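# Zikent wrist camera kit: worth it for picking up bottles?

**shoprat_brokville**

I run a small tabletop arm at home, the kind you drive by hand first and then let it copy what you did. Right now it has one camera on a stand looking down at the table. I'm thinking about adding the Zikent wrist kit, which is the small camera, the bracket and the two soft finger tips. It's 200 dollars from Molter.

What I want is for the arm to pick up clear water bottles and put them in a bin. With the overhead camera alone it gets the general area right and then closes in the wrong spot. Does the wrist view fix that? And is clear plastic going to be a problem either way?

I drive the arm with a game controller, if that matters.

**tenmil**

I've had the kit since March. It helps with the last few inches, which sounds like your trouble spot. An overhead camera gives you a bottle cap and a blurry outline. The wrist camera gives you the shoulder of the bottle and the label, and you can see where the finger tips are compared to both. 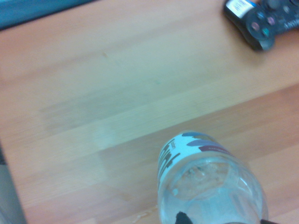 The lens is fixed focus and it smears when the arm moves fast. I cut my speed to 40 percent for the approach and the recordings got more usable. Zikent's default is full speed and I don't know why.

On clear plastic, leave the labels on. The wood grain shows through a bare bottle and the edges get lost. I started with peeled ones and wasted an evening. A label gives the camera something solid to go by. Overhead lights put bright lines on the plastic too, so record at more than one time of day or it will only work at the time you trained it.

Also decide where your other stuff goes. If the controller is going to sit on the table during real runs, have it there in some of the recordings. Move it between takes. Mine learned that the bottle was always to one side of it.

The bracket is fine. The cable is too short and you will need an extension if your arm has any reach. The finger tips are the weak part of the kit. They come loose, so check the screws every 6 sessions or so.

**gantry_pete**

Just buy the Vidmar one. It's 1,050 but it has depth.

**tenmil**

Depth cameras tend to have trouble with clear plastic. I wouldn't spend that much for this job unless you can borrow one and try it on your own bottles first.

**halfstep**

I have the same kit on an older arm. Agree on the cable. One thing to add: keep your overhead camera and record both views together. I took mine down when the wrist kit came in and the arm couldn't find a bottle that started outside the wrist view. It would drift over to the middle of the table and stop. Put the overhead one back, recorded a new set, and it finds them now.

Controller driving works with the kit. You may want to swap the stick directions, as up on the stick isn't up in the wrist view once the hand turns. There's a setting for it under Input.

**shoprat_brokville**

Thanks. Ordering the Zikent and a longer cable. I'll leave the labels on.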